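Two-arm robot keeps knocking the avocado off the board – student club project

Flundamness
Our club is doing a food-sorting task for the Gistedar challenge in September. Plastic fruit, three plates, a cutting board, two arms. Banana and watermelon are fine. The avocado starts on the left end of the board, and the left gripper shoves it along like a shopping cart before it closes. We've recorded 43 demos by hand, all of them by me, and my wrists would like a word. Do we need more demos or better ones?
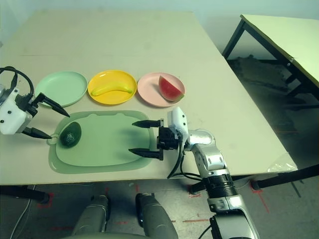

2 replies

Ireck
More demos. We did 400. Get a bigger club.

Laurențiu Surdu
Please don't do 400 of anything yet. I coach a school team and we had the same trouble with a toy lemon.

Your lower finger is coming in level with the board, right next to the avocado. If the demos all approach like that, the robot has learned to shove because you taught it to. Lift the wrist, come down from above, open wider than feels polite, and pause before closing. Record 18 that way, throw out the old avocado ones – yes, it hurts – and train again.

Also move the start position a little each time. Ours could only pick up a lemon that was exactly where lemons live.

Flundamness
Deleting my life's work now. Will report back.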